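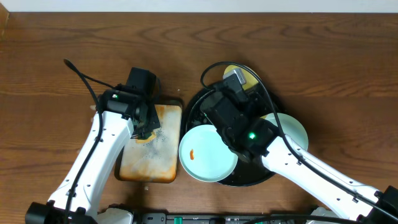 Subject: Re: [bench-practice] Draft 3, section 4: soiled dishware

I've been through section 4 of the draft and have comments on most of it. My main concern is still the wording on what counts as a soiled item. We can't score a clearing task against a rule that says "visibly dirty", as two people will read that two ways. In our own setup at Illow the baking dish has orange-brown residue baked on around the rim and corners, and a scrap of food pressed against it between the gripper's jaws, while one of the mint-blue plates has a single small orange smear. Under the current text both go in the log as "soiled" and get the same code. They are different jobs for the arm and a different cleaning job for whoever resets the table.

On 14 September the Dawber list wrote:

> 4.2 All dishware used in a clearing or scraping task shall be
> recorded as clean or visibly dirty at the start of each episode.
>
> 4.3 The operator shall confirm that both arms are at rest before
> reaching into the work area.
>
> 4.4 Dishware shall be replaced after 300 episodes or when
> chipped, whichever is sooner.
>
> Comments to the list please. We would like to close this section
> before the end of the month.

4.2. I'd propose three codes in place of two: clean, loose residue, and fixed residue. Loose means it comes away with a dry silicone scraper in one pass. Fixed means it doesn't. The test is done by hand on a sister item, before the session, so no one is poking at the dish once it has been placed. An item with both gets the fixed code, and a note if there is loose food on top. We re-coded 1,124 old episodes this way over the winter and had to send 54 back for a second opinion, mostly where sauce had dried on part way through a session. I'd call that workable.

The record should also say whether the item sits directly on the table or on a tray. Stacked or overlapping items need their own line. The draft is silent on this and it makes a big difference to the grasp.

4.3. "At rest" is too weak. An arm can be holding position under power and look at rest. Our local rule is that motion is disabled at the controller and the operator says so out loud before anyone's hands cross the table edge. A status light on the gripper is not to be taken as permission to reach in, whatever colour it is. Omico's units and the Clerik ones use their lights differently, and we have people moving between the two benches in the same shift. I'd like the section to say plainly that indicator lights are not a safe-to-enter signal unless the site has documented them as one.

Please add something on cables as well. Suggested text:

4.3a Cables running to the gripper shall be checked at the start of each session through the full range of the planned motion. No cable shall rest in or drag across food residue. Unused leads shall be secured or removed.

4.4. I don't agree with a fixed episode count. A stoneware dish that gets scraped 300 times with a soft tool is fine. A glazed plate that gets dropped twice may not be. I'd sooner see an inspection every 300 episodes and replacement on condition, with a hard limit of 1,000 for anything that goes near a metal tool. Chips and crazing should both be grounds for pulling an item.

One gap. Nothing in section 4 covers real food left out on the bench. We bin it at the end of each half-day session, wipe the table and note the time. Crumbs under the base units are the bit that gets missed, and we've had ants because of it. If the group prefers to leave hygiene to local rules that's fine, but the section should say so and point to them.

Happy to write up 4.2 and 4.3a in full if there is no objection. I can have it to the list a couple of days after I hear back.

Illow bench lead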